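Brultavham Back Room: Clearing and Color

We took over the back room at Brultavham in November, and this page is a record of how it has gone so far. The building dates from 1787 and the room had been used for storage for as long as anyone at Hutchins could remember. The plan was simple: sort what was there, keep what could be used, and give the place some color.

Most of the sorting was done by Musa Ogundipe and Ajith Varghese over eight evenings. Paint tins went to Zevevmont, where they have a proper store for them. The old exhibition boards went to Drarkberg, apart from a few that were too warped to stack. Paper records from before 2000 were boxed and labeled, and they are now upstairs in the long cupboard.

We had a budget for new things but spent little of it. Fabric offcuts cost us 35 dollars for the lot, and the shelving was already in the building – it only needed new brackets. The door still sticks in damp weather. If you are moving anything wide, take it through the side passage and have someone hold the gate.

Colors were the one subject that took a long time to settle. Ajith wanted pale green all through. Musa wanted strong colors that would hold up in winter, when the room gets little daylight. We went with strong colors in the end and left the ceiling as it was.

The room is open on the usual evenings. Please put things back on the shelf they came from, and leave the keys at the front desk.

Page updated 22 January 2020.

Blue, yellow and near-black, all run together in soft streaks.

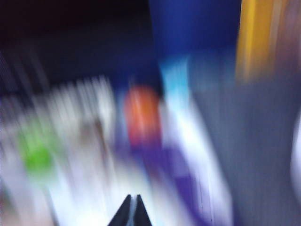
Comments

Musa Ogundipe
I would still paint the inside of the door. It gets marked every time a trolley goes through, and a darker shade would save us washing it down.

Ajith Varghese
Fine by me, but fix the sticking first. No use painting it and then planing the edge.

Guest
Are the boxed records open to visitors, or do we need to ask at the desk?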